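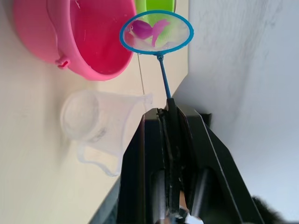
A small blue net with a fine white mesh.

Print this page | E-mail this to a friend

Garden pond notes: getting the leaves out before they sink

Well, it's December and I have spent most of the month on my knees beside the pond with my sleeves rolled up. If you have a little pond like mine (265 litres on a good day, less after the blackbirds have had their bath) you'll know how quickly it fills up at this time of year. Our neighbour's cherry tree is lovely in spring, I'll give it that, but every single leaf comes over the fence to me!

I used to leave the lot until March and then have one dreadful weekend of black sludge. Last year I tried going out little and often instead, ten minutes before lunch with a cup of tea on the wall, and the water stayed far clearer. The leaves come up easily while they're still floating. Once they've gone to the bottom you stir up all sorts, and the frogs don't thank you for it. I leave whatever I scoop out in a heap on the edge overnight so the snails and beetles can crawl back in, then it all goes on the compost.

A few of you asked about covers after the autumn meeting. I bought mine from Clendoletti, the garden place past the roundabout, for 14 pounds, and it has done three winters now. Do peg it tightly, mine sagged the first year and sat in the water like a wet hammock. The pump I've taken out altogether. It's an old Prestivo and it lives in a bucket in the shed until the clocks change, next to the dahlias.

As for ice, please don't go at it with a hammer. I stand a pan of hot water on top and let it melt its own hole, and if it's bitter I do it again at teatime. A tennis ball left floating helps a bit too, though the dog next door has had 6 of mine so far.

Plants are mostly looking after themselves. I've cut the yellow iris back to a hand's height above the water and thrown away the mushy lily leaves. The water mint has gone everywhere, as usual, and I've got 40 little pots of it on the bench if anyone would like some. Bring a carrier bag, they drip.

Next month I'll write about the bog bed, which has had a funny year, and whether I was daft to put the rhubarb so close to it.

Last updated: December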